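The long life of the kitchen table

When Viorica Anghel's parents gave up their flat in January, the three children divided the contents in an afternoon. The television went to a neighbour. The wardrobes went to the tip. The argument, when it came, was over the kitchen table, which had cost very little when it was new and had a burn at one end from a pan of jam.

"I have a better table at home," says Anghel. "I still wanted that one."

She got it in the end, and it now stands in a terraced house in Flemdale, where her own sons do their homework at it. Her brother took the chairs. They don't match anything he owns.

Second-hand furniture dealers know this kind of family dispute well. Aqeel Rizvi has run a warehouse on the Clernmont road for eight years and sold 686 tables in the last one. Dining tables, he says, are harder to shift than they used to be. Large polished ones with carved legs can sit on his floor for a year, and he has stopped collecting them unless the seller pays for the van. Plain kitchen tables are gone in days.

"People come in with a tape measure and a photo of their kitchen," he says. "They want something they can put a hot cup on and not think about."

Most of what he sells is softwood. Pine was the cheap choice for kitchens for generations, and was often painted or kept under oilcloth. It dents easily. A dropped fork will mark it and a child with a biro can go a good way into it. It also darkens with age, so that a table which has had a cloth or a mat on it for years will show a pale patch where the cloth was.

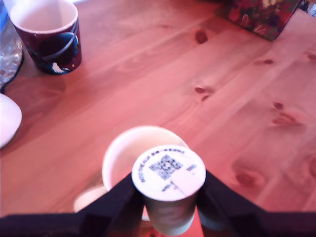
Rizvi's customers used to ask for that sort of thing to be sanded out. Fewer do now. He charges extra for a full sanding and tells buyers to live with the table for a month before they decide.

The work itself is done by Iulian Nistor, who rents the unit behind the warehouse and repairs furniture under the name Ursu. Wobbly legs are most of his trade. In centrally heated houses the joints dry out and loosen, and owners tend to make matters worse by filling the gaps with whatever glue is in the drawer. He spends a good part of each week scraping it out again.

His advice on cleaning is short. Wipe spills when they happen, use a damp cloth with a drop of washing-up liquid, and keep the table away from the radiator. He oils bare tops twice a year and waxes almost none of them. Scrubbing should go along the grain. Bleach, which many older owners swear by, he leaves alone - it lifts the fibres and the top feels furry afterwards.

A new pine table from a chain shop can be had for less than a good repair. Nistor doesn't try to talk people out of buying one. What he does notice is that customers with inherited tables rarely ask for a price before they ask whether the thing can be saved.

Paraschiva Zamfir brought him hers last winter on the roof of a borrowed car. It had been her grandmother's, then a workbench in a garage, then a stand for tomato plants. One leg had rotted at the foot and the drawer was missing. Nistor spliced in new wood and made a drawer from an old shelf. The new piece is a different colour from the rest and he expects it will take years to catch up.

Zamfir eats breakfast at it most days. The drawer sticks when it rains. She keeps string in it, and the takeaway menus, and a set of keys that fit nothing in the house.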